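Week 11 handout: deformables, part 2 (learning from wrist cameras)

Reminder, Coramari reading is due Tuesday. Bring the printout, the room has no outlets.

Last week was rigid objects. Pose in, grasp out, done. Cloth doesn't give you a pose. A towel has no single front or top, and the shape changes as soon as the fingers close. 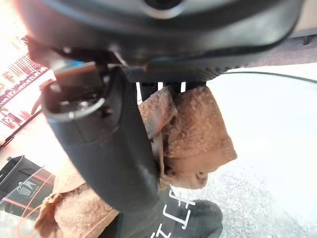 So what do we feed the policy? Two options in the Cheema write-up:
- track keypoints (corners, hems). Works on a flat towel, falls apart on a bunched one
- skip the explicit state, go straight from wrist pixels to the next few gripper motions. This is what Flarkeck does

Training set: 534 towel demos, all teleoperated. Held out 28 for testing. No depth, color only. Action chunk = 11 steps, then re-plan.

Watch the occlusion problem. Finger covers part of the cloth in nearly every wrist view, and the jaw hides the pinch point. Policy has to guess whats behind it. Adding a short history of frames helps, but see Wustico sec. 3, too much history and it just copies the last action.

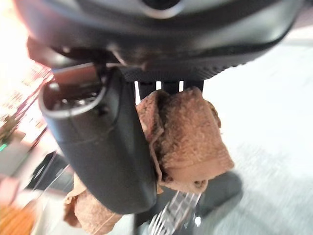 Blur: they do NOT throw out blurred frames. Tried it, success went down. Fast transport moves are where the blur is, so filtering removes exactly the part you want to learn. Success with blurred frames kept was 70 percent on the held out set.

Open questions for section
- is one wrist view enough or do we need an overhead one too
- how would you score a "half folded" towel?
- does chunk lenght matter more for cloth than for rigid parts

Problem set: 1 and 4 only, skip the proof in 3.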